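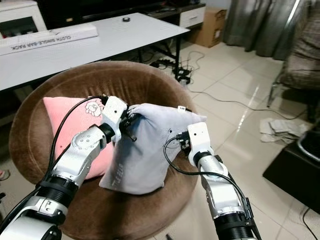

Readers wanted for the Gravby Claims Project

We're looking for 35 people to spend part of this winter reading what our politicians have said, and working out how much of it holds up. If you've ever yelled at the radio during a council interview and then gone off to look up the budget papers, we'd love to have you!

The Gravby Claims Project started with the last local campaign. We went through the flyers, the candidate forums and the letters pages and ended up with 204 separate statements that somebody had put forward as fact. Some were spot on. Some were wrong by a mile, and a good few had been borrowed from another candidate who'd got them wrong first. The ones in the middle are the most fun, where the number is right but it belongs to a different year, or a different council, or a road that was never ours to fix.

What you'd be doing

You'll work in pairs, and we try to put people together who vote differently (you don't have to tell us how you vote, only whether you'd say you lean one way, the other, or neither). Each pair gets a folder of statements from across the board. You look up the source, write down what you found in plain words, and give it one of our labels: supported, partly supported, unsupported, or can't be checked. If the two of you can't agree, both views go in, with both names.

There are four evening sessions at Temar Hall, plus whatever reading you want to do at home. We pay $25 a session towards travel or child care. Tea is on us.
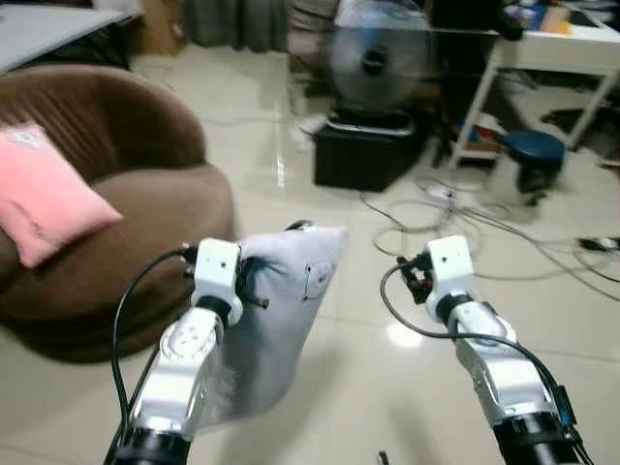
Huia Brunton writes: I did the trial round and went in sure that the other lot made everything up. My partner was sure of the same thing about mine. We spent a whole evening on one sentence about rates and both had to change our minds by the end of it. I'd tell anyone to go, but bring your reading glasses, the old council minutes are photocopies of photocopies.

Who can apply

Anyone aged 18 or over who lives in Gravby or on the Mesavora side of the river. You don't need a degree or any background in politics. We'd be especially glad to hear from renters, shift workers and people who've never been to a council meeting, as the trial round was heavy on retired teachers (who were wonderful, and several are coming back).

We can't take sitting councillors, declared candidates, or anyone on a party's payroll. Ordinary party members are welcome. We only ask that you list your membership on the form, and we'll keep you off any folder with your own branch's material in it.
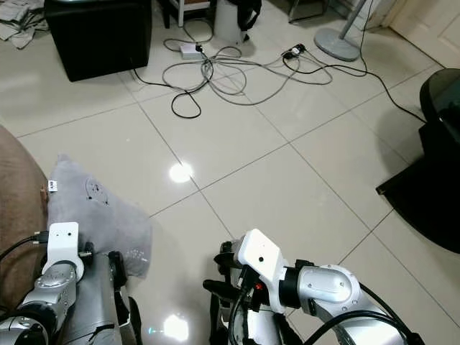
On the tiles at Temar Hall.

How to apply

Send us a short note with your name, your suburb or town, and a political claim you once believed and later found out was wrong. A few lines is plenty. We read every one of these and they're the best part of the job! You can email the organisers through the Gravby Claims page, or drop a note at the front desk of the Marciniak Library, where paper forms are kept beside the returns slot.

Applications opened on 3 April 2021 and stay open until all the places are filled. The finished report goes up on the library noticeboard and online in December, along with the sources, so that anyone who thinks we've got it wrong can check our work too.

Temar Hall has step-free entry and a hearing loop. Please let us know if you'd like the folders in large print.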